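Questions parents ask us about worries at school

Last updated October 27, 2020

We have put this page together from the questions that reach us most often at the Demari Helpline. If yours isn't covered, do please ring us — we would much rather you asked than sat at home fretting over it.

Who can use the helpline?

Any parent, carer or grandparent with a child at a school or nursery in Stostthorpe or the villages nearby. It doesn't matter whether the school is run by the council, by a faith group or privately, and you needn't have complained to the school first. Older pupils are very welcome to ring for themselves, too.

My child says a teacher hit them. What should I do first?

Stay as calm as you can, listen, and let them tell it in their own words without too many questions. Write down what they said and when they said it. If they are hurt, see a doctor, and if you think they are in danger now, ring 999 straight away. Otherwise speak to the school's safeguarding lead or to the council's children's services, and ring us if you would like somebody beside you (on the phone, at least) while you do it.

Will the school know that I have spoken to you?

Not from us, unless you ask us to get in touch with them. The one exception is when we believe a child is at risk of serious harm. We then have to pass on what we know, and we will tell you first wherever it is safe to. 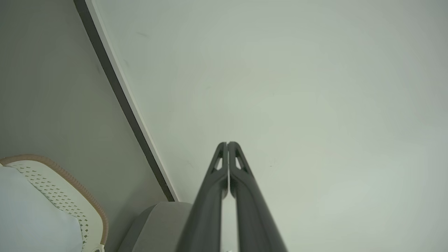
We do keep a short note of each call, so that you don't have to go through the whole story again if you ring back and get a different person. You can ask to see your note at any time, and we will post or email you a copy.

What if it is a club or a weekend class?

Please ring us all the same. We hear from families about sports clubs, music lessons and religious classes, and the worry is just as real wherever it happens.

Do you charge anything?

No, not a penny. Our costs are met by the Baranauskienė Fund and by local giving, and in the year to April we answered 213 calls.

When are you open?

From 10 in the morning until 19:00 on weekdays. Outside those hours you can leave a message, and we will ring back on the next working day — do tell us if there is a time when it would be awkward for you to talk.

Can I come and see somebody in person?

Yes, by appointment, at our room in Rellutura House. It is on the ground floor, there is a box of toys for little ones, and you are very welcome to bring a friend or an interpreter along with you.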